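How do you fold laundry on a round table?

Home & Laundry > Folding and storage
Posted by korby_lane, 05/01/2021

I moved into a smaller place in November and lost my long, dignified, rectangular dining table in the process. What I have now is a round wooden one, very pretty, which also serves as desk, charging station and laundry department. I've always folded by lining the cloth up with the edge of the table. Look along the edge, square the corners, done. A round table has one edge and it goes on forever, so all my towels now come out as trapezoids.

I tried the bed, and my back complained for 2 days. I tried the couch, and everything sank. The ironing board is a Zornus that collapses if you look at it sternly. Has anyone got a method for this? Mostly dish towels, cloth napkins and T-shirts. Up to 40 pieces on a bad Sunday, so I'm not looking for anything involving origami.

Edivaldo Moura

I've folded on a round table for nine years and still have most of my sanity. Stop using the table as a ruler and use the cloth. It already has straight edges, or had them when you bought it.

Sit down close, with the pile on a chair or the floor to your left, so you aren't reaching over what you've finished. Lay one piece flat on the part of the table nearest your stomach. Forget the far side, you can't reach it properly anyway and that's where the wires live. Smooth it from the middle outward with the flat of your hand. Pick up the two far corners, bring them to the near corners, and match corner to corner before you let the middle drop. Then turn the cloth a quarter turn (the cloth, you stay put) and do it again.

If the grain of the wood runs fairly straight, that's your line. Put the first long edge along one stripe and the rest follows. Mine is a honey-brown color with plenty of grain and it beats any folding board I've owned, including the Pacheco one that now lives behind the fridge.
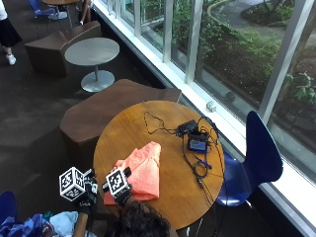

For napkins and other small things I stop at a loose rectangle and press the creases down with my palm once the stack is done. A top corner usually comes out a little rumpled. I used to go back and fix it. Then I noticed that guests wipe their mouths on it regardless.

Two more things. Push the chargers and cables over to one side before you start, or you'll fold one into a pillowcase and spend Tuesday looking for it. And T-shirts go face down, sleeves in, bottom to top. A shirt hanging over the curve will slide off if you look away, so keep the heavy half toward the center.

Algirdas Lepik

Buy a square table.

drumley_dad

Seconding the quarter turn. I'd add that 5 minutes in the dryer right before folding does more for dish towels than any technique. Can't help with fitted sheets. I roll mine into a ball and shut the closet door quickly.

korby_lane

Tried the wood grain thing tonight. The napkins are rectangles! The T-shirts are still a matter of opinion. Algirdas, if you're paying, I'd like it in oak.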